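五月　课程讲义　第八讲
整理：Zainab Yusuf

条纹：一种不讲道理的纹样

上一讲讲格子，有同学课后问我，条纹是不是就是"没织完的格子"。从织机的角度看，这话有一半是对的。格子需要经线和纬线都换色，条纹只需要其中一边换。省了一半的工夫，所以条纹在大多数地方比格子出现得早，也便宜得多。至于另一半为什么不对，是这一讲要讲的内容。

一、经条与纬条

先把术语说清楚，免得期末卷子上又出现"横的那种"和"竖的那种"。经条的颜色在整经时就定死了，上机以后想反悔，只能把整幅经线剪下来，然后去走廊里安静一会儿。纬条的颜色由梭子决定，织到哪里想换就换，织工的心情、库存和算术水平都会如实留在布上。

所以判断一块旧布是经条还是纬条，可以看它有多"守规矩"。经条从头到尾宽窄一致，纬条则常有几道莫名其妙地变窄，多半是那个颜色的线用完了。教科书管这叫"韵律变化"。我不反对，只是提醒一句，写教科书的人一般不负责买线。

还有一个办法是找布边。布边与经线平行，条纹若与布边同向，就是经条；与布边垂直，就是纬条。若布边已被裁掉，就看两组纱线的张力和捻度，经线通常捻得紧些，也更直。若连这个也看不出来，请在卷子上写"无法判断"，我会给分。乱猜的不给。

二、次序

一组颜色从头排到尾，再从头开始，叫循环。排到尾再原路退回来，叫对称循环。记录时用颜色首字加纱线根数，例如"白8、蓝24、白8、红44"。请务必从布边数起，并注明是哪一边。去年有一组从两头同时往中间数，在中间碰了面，得出两个不同的数，最后取了平均。纱线没有半根的，请大家记住。

循环的长度对布的观感影响很大。循环短，远看会混成一种颜色，红配白成了粉，蓝配黄成了说不清的绿灰。循环长，每一道都站得住，但裁剪时就要对花，损耗也跟着上去。Prastach 作坊的样本册里，最长的一个循环有141根经线，用来做围裙，一条围裙上刚好放不下两个循环。册子里没有解释为什么。我问过，回答是"一直这样"。这大概是纺织史上最常见的一条文献依据。

三、宽窄

等宽的条纹容易让人眼花，这是视觉系统的老毛病，和布的质量无关。宽窄相间时，宽条自动成为"底"，窄条自动成为"线"，观者很少意识到这是自己替布做的决定。把窄条逐步加宽，总有一个时刻底和线会互换，各人看到的时刻不一样。课上做这个练习时不要争论，每年都争，没有哪一年争出过结果。

Sestham 一带的床单布喜欢在两道宽条之间夹一道极细的深色线。细线有两个作用：一是让相邻的颜色各自显得更鲜，二是遮掩换色处的小毛病。卖布的只讲第一个。Binton 的做法相反，相邻的颜色直接碰在一起，有时挑两种明度接近的，交界处看上去就会发虚。喜欢的人说像晚霞，不喜欢的人说像没洗干净。

四、条纹的名声

条纹在不同时期得过很不同的评价。它做过囚服，做过水手衫，做过银行职员的西装，也做过遮阳篷和牙膏。同一种纹样既能表示"请看管好此人"，又能表示"请把钱交给此人"，可见纹样本身没有什么道德立场。写论文时请避免"条纹象征着……"这样的句子，除非你能说明是在哪里、哪个年代、穿在谁身上。去年这句话在作业里的出现频率，足够织一块布了。

多色宽条尤其容易被贴上"民族风"的标签。这个词在商品目录里很好用，在课堂上等于什么也没说。请写明地点、纤维、织法；三样里有一样不知道，就写不知道。Keogh 的旧目录把所有超过四种颜色的条纹布都归在"节日用布"下面，包括几块抹布。

五、平面与曲面

条纹是在平面上设计的，却很少在平面上过日子。布一旦下垂、鼓起、对折，直线就变成曲线，原来的宽度也跟着变。画家早就知道这一点，所以爱拿条纹布来交代底下的形体，一道条纹抵得上半天的明暗。

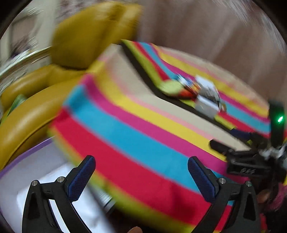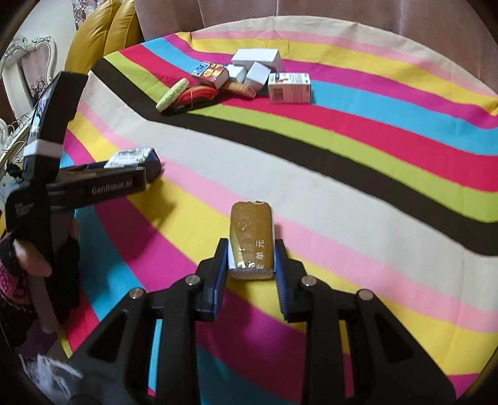

曲面上的条纹怎样记录，是实习课要解决的问题。规则很简单：先记布，再记形。记布时只写颜色次序和相对宽窄，当它是平的；记形时只画条纹的走向，不管颜色。拿第一幅里鼓起来的那一面练手就很合适，从上缘往下是米色、浅粉、黄、品红、湖蓝，然后是很宽的一道红，最下面收在一条青柠绿的边上。记到这里，记布就完成了；条纹在左上方拐的那个弯属于记形，不要写进次序里。米色和浅粉之间没有清楚的界线，请照实写"渐入"，不要替它画一条。红色下部有一块偏暗，那是阴影，不是第八种颜色。每年都有人把阴影登记成"酒红"，还给它量了宽度。

圆桌上的条纹布还有一个额外的麻烦。桌面是圆的，条纹是直的，布垂下去以后，各处落下的角度都不一样：有的地方条纹顺着垂，有的地方横着绕，中间的过渡全是斜的。裁圆形桌布时如果坚持要让边缘"看起来整齐"，唯一的办法是换一块素色布。

六、作业

（一）在家里找一块条纹织物，按第二节的方法记录一个完整循环。衣服可以，袜子也可以，正在穿的请自行处理。

（二）把同一块布搭在椅背上，只画条纹走向，不上色。画面不小于手掌。

（三）用不超过两百字说明它是经条还是纬条，以及你是怎么知道的。"看标签"不算方法。印花的布没有经条纬条之分，如果选到印花布，请写明判断依据，翻过来看看背面通常就够了。

星期二上课前交到织机室门口的纸盒里。纸盒是灰的，旁边那个是回收箱，去年有三份作业是从那里面救回来的。

阅读材料：Prastach 样本册影印件，第二部分；Sestham 床单布笔记。影印件是黑白的，颜色写在页边，字迹不好认的地方可以来问我，我也未必认得。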